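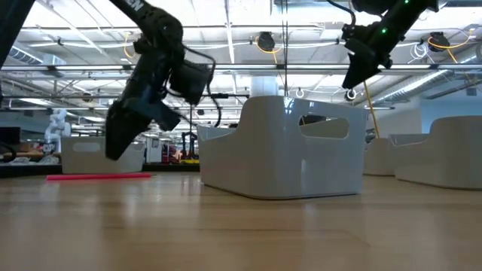 Farouk Lorkasero
Program Coordinator, Mukolell Art Supply Exchange

Programs > Grants > Progress Reports > Mukolell

About Programs Grants News Contact

Progress report to the Govero Community Fund
14 April 2024

This report covers the first half of the sorting project. You asked for a frank account, so I'll start with the bins. The application said white plastic bins with handle cut-outs would cut our sorting time. I didn't write that line and I'm still not convinced by it. They're easy to carry and they wipe clean, which counts for something with crayon wax. Whether they make anybody faster is another matter. Our last two sessions took as long as the ones we ran with cardboard cartons.

We have spent $600 of the grant so far, $149 of it on labels. The labels are the weak point. They peel at the corners and I would not order them again.

The wooden table is fine. Small things are the real trouble.

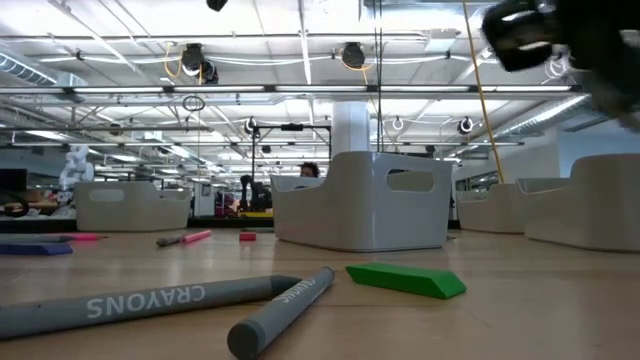 Crayons, markers and little coloured blocks all end up spread over the wood between the bins, and someone has to decide what each piece is before it can go anywhere. A grey crayon and a grey marker are easy to mix up when you're tired. The green wedge looks like an eraser to me, but I've heard it argued the other way, and the sorting guide doesn't settle it. The guide has 8 categories. I think we could manage with five, and I'd like your approval to drop the rest before the June session.

The application also promised that sorted supplies would reach classrooms within two weeks. We've met that once. I don't want to report it as a trend.

Still to do: rewrite the guide, replace the labels, and time a full session from first bin to last. If the timing shows no gain over cartons, I'll say so in the final report, and I'd suggest the remaining money go to delivery costs instead of more bins.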